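Corner cabinet

A corner cabinet is a piece of furniture made to fit snugly where two walls meet, turning an awkward bit of floor into useful storage. The town of Adugna, home to over 3,000 people, has long been fond of them – its older houses often have 2, one for dishes and one for linens.
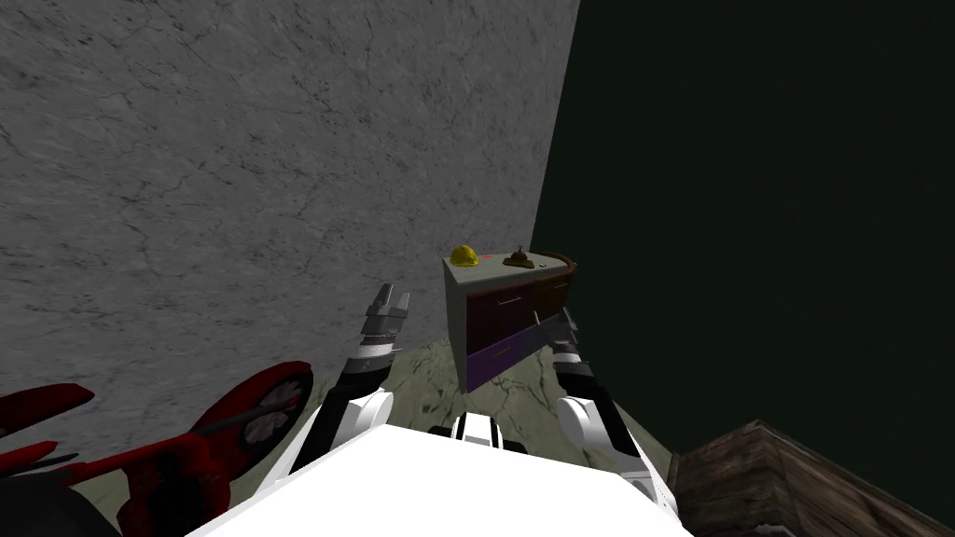 Triangular corner cabinet with drawers in different colors (computer rendering)

Makers in nearby Follero still build the tall kind, usually with 4 shelves and a good deal of patient sanding.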